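Wrist camera gives only gray haze after cleaning – what to check before I order a new one?

Forum: Cell maintenance and small integrations
Replies: 9

zelenak_l
Posted 2026-04-01

Hello all. I look after a single pick cell at Priscombe, with one arm, a parallel gripper and a small camera mounted at the wrist. The cell takes molded caps from a tray and puts them in a fixture. It has worked without big trouble for 18 months.

In February we replaced the cable along the forearm, because the old one had a damaged jacket near the elbow. After this the camera was fine for some weeks. Now the locate step fails on every try. The controller says "no match, score too low" and the arm goes back to home. The stream is connected and the frame counter is running, so I believe it is not a dead camera.

What I did until now, in this order:

1. Put the arm in manual mode at the teach position and locked the air.
2. Wiped the front window with a lens cloth and alcohol.
3. Restarted the camera service and after it the whole controller.
4. Set exposure back to the saved value, 740 in our units.
5. Saved one frame from the viewer after the restart.

The saved frame is below. It has gray patches and almost no detail. The darkest shape I can find is a kind of wedge left of the middle, in the upper half.

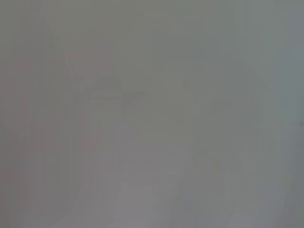
6. Compared the settings file with the backup. No difference.

My question is if this is the lens, the window or the cable. Thank you for any advice, and excuse my English.

Ľubomír Zelenák

rdow
Good list. Did you take the window off, or only wipe the outside? When ours fogged, the film was on the inner face. You can wipe the outside all day and it will not help.

azlan.k
I would look at the cable first. I see big square blocks in that picture, and you changed the cable in February. A bad connection lowers the link speed, the encoder squeezes the stream harder, and then you lose the fine detail. Check the link speed in the network page.

Azlan Kusuma

rdow
Azlan, I don't agree. Blocks are what compression does when there is nothing sharp to encode. Fog the window and you get the same smear on a perfect cable. Blocks alone prove nothing either way.

azlan.k
It is possible. But the check takes one minute and needs no tools, and opening the camera needs a clean place and new calibration afterward. I would always do the cheap check first.

c_riha
I am with Azlan about the order and with Rhona about the probable cause. One more thing: please save an uncompressed frame if your viewer allows it. In the Rorkaris viewer it is under the export menu, not under the save button. From a compressed frame we can only guess.

Also the focus ring. Is there a lock screen on it? If you pressed on the front when you wiped, the ring can turn a little. I made this mistake myself.

Čestmír

zelenak_l
Thank you all. Answers:

Link speed is full, and there are no errors on the port. I moved the arm slowly through the wrist range and the counter did not drop a frame. So I put the cable aside for now.

Only the outside was wiped. I did not know that the window can be removed.

The lock screen exists and it is tight. The paint mark on the ring and the paint mark on the body are still in line.

I have exported the raw file. It has no blocks, but it is equally soft and gray.

rdow
Then take the window off. Power off first, unplug at the wrist, cover the gripper with a clean bag so you don't lose a screw inside it. Use a 5 mm wide plastic pick under the seal, no metal. Look at the seal while you are there. If it is flat on one side, change it.

zuzana_u
May I disagree a little with everybody? Before opening, put a printed target in front of the camera at the normal working distance and use a hand lamp. We had a gray picture on a Padier cell and the camera was healthy. The ring light was at low power after a restart, and the gain went up until everything looked washed. Exposure was correct in the file, but the light level is stored in another place.

Zuzana Urban

c_riha
Good point about the light. I would still expect noise with high gain, and he reports soft. But do the lamp test, it costs nothing.

zelenak_l
I made the lamp test. Light level was set to 65, same as on my paper from commissioning. With the target and the hand lamp the picture is brighter, but the lines of the target are still not sharp. So the ring light is not the reason, or not the only one.

I have ordered a window seal kit from Cabrera. I will open the camera when it is here, then run the calibration again with the plate, and write what I find on the inner face. Until then the operators load the fixture by hand.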